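Grarance-users mailing list
Re: collar detector picks the hem on white shirts
2018-08-16

On the Grarance list, a user in Skustberg wrote:

> We moved to the Brirerora planner in the spring and dark shirts
> are fine. With white ones the grasp point keeps landing on the hem
> or on some fold in the middle. Is there a threshold I should be
> turning, or do we need to retrain?

Hello, and welcome to the list! Please don't retrain yet. We went down that road last October, spent far too long labeling, and got almost nothing for it (I still have the spreadsheet if anyone would like to be sad with me).

What helped us was looking at the wrist view next to the edge map. On a plain white shirt the detector only has soft gray shading to go on, and an open fold with a curved edge looks an awful lot like a neckline to it.

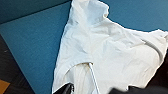
Wrist view, white shirt on the blue surface. Note the open fold low down, with the thin white rod in it.

Try setting edge_min to 100 and leave the smoothing window at 6. Then mask out the bottom rows of the wrist view, where the dark gripper parts come in, or the planner will treat them as a garment border. Ours is masked from row 380 down. The old Bachmann config files don't have that key at all, so you'll need to add it by hand.

Do write back with how you get on, and send your edge map along if you can. I'm always happy to look at one.

3 replies | 2 shares
List archive | Contact the list owner | Back to top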